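Lesezeit: 3 Minuten

Roboter zum Anfassen: Volles Haus beim Tag der offenen Tür von Indow

Florkau, Januar 2019. Schon vor der Öffnung eine Schlange bis zur Straße. Die Firma Indow hat am Wochenende ihre neue Versuchshalle im Gewerbegebiet gezeigt, und offenbar wollte halb Florkau rein. Am Ende zählte man am Einlass 1.654 Besucher. Gerechnet hatte man mit deutlich weniger, die Bratwurst war jedenfalls am frühen Nachmittag aus.

Indow baut Greifsysteme für kleine und mittlere Betriebe. Also keine Autostraßen, keine Schweißroboter, eher Tischgeräte. Teile aufnehmen, drehen, ablegen, sortieren. Bisher saß die Entwicklung über zwei Stockwerke verteilt in der alten Molkerei, seit Juli wird in der neuen Halle gearbeitet. Platz ist jetzt genug, sagt Geschäftsführer Dennis Haworth. "Vorher haben wir die Tische durchs Treppenhaus getragen. Das vermisst keiner."

Größter Andrang an den Vorführtischen. In Gruppen zu je 12 Personen ging es durch die Halle, jeweils ein paar Minuten pro Station, dann weiter. Svatopluk Šťastný, Leiter der Versuchsabteilung, erklärte an seiner Station, wie ein Arm lernt, ein Teil an die richtige Stelle zu legen. Erst führt ein Mensch die Bewegung vor, immer und immer wieder, danach probiert es die Maschine selbst. Mehr als 3.119 solcher Durchgänge haben Šťastný und seine Leute nach eigenen Angaben seit dem Umzug aufgezeichnet. Eine Geduldsarbeit, meint er. "Die Leute denken, man drückt auf einen Knopf. Wir legen den ganzen Tag Sachen hin und wieder zurück."

Auffällig dabei, wie schlicht vieles ist. Kein Hightech-Labor wie im Film. Graue Arbeitsflächen, Klebeband, Kabel am Boden. Mit dem Band werden Felder abgeteilt, damit bei jedem Durchgang klar ist, wo ein Teil liegen soll und wo nicht.

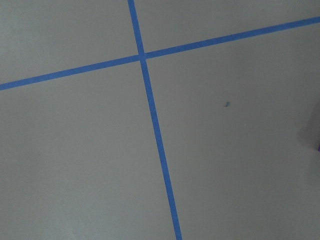

Blaues Klebeband teilt die graue Arbeitsfläche in vier Felder. Foto: Indow

Wer wollte, durfte selbst ran. An einem der Tische ließ sich der Greifer von Hand führen, Aufgabe: einen Holzwürfel von einem Feld ins andere bringen. Klang leicht. Die meisten Erwachsenen brauchten mehrere Anläufe, die Kinder waren im Schnitt schneller fertig und wollten dann nicht mehr weg. Wartezeit zwischendurch eine gute halbe Stunde, einige gaben auf und gingen erst mal Kaffee trinken.

Auch kritische Fragen gab es. Ob die Geräte Arbeitsplätze kosten, wollte ein Besucher wissen, der nach eigenen Worten lange im Versand gearbeitet hat. Haworth wich nicht aus. Manche Tätigkeit werde wegfallen, so der Geschäftsführer, seine Kunden fänden aber für genau diese Stellen seit Jahren kaum noch jemanden. Ganz überzeugt wirkte der Mann nicht, die beiden redeten später am Stehtisch noch länger weiter.

Mit in der Halle auch der Zulieferer Lacroix, der die Gelenke fertigt, sowie die Firma Brodano mit einem Stand zur Ausbildung. Indow selbst will im Sommer 5 neue Lehrstellen besetzten, vor allem Mechatronik. Bewerbungen konnte man gleich vor Ort abgeben, ein ganzer Stapel kam zusammen.

Ob es im nächsten Jahr wieder einen Tag der offenen Tür gibt, ist noch offen. Fest eingeplant sind dagegen Führungen für Schulklassen aus Florkau und Umgebung. Anmeldung über das Sekretariat von Indow, die Termine werden nach Eingang vergeben. Für die Klassen ist der Eintritt frei, festes Schuhwerk ist Pflich.

Kontakt | Impressum | Datenschutz | © 2019 Alle Rechte vorbehalten | Nach oben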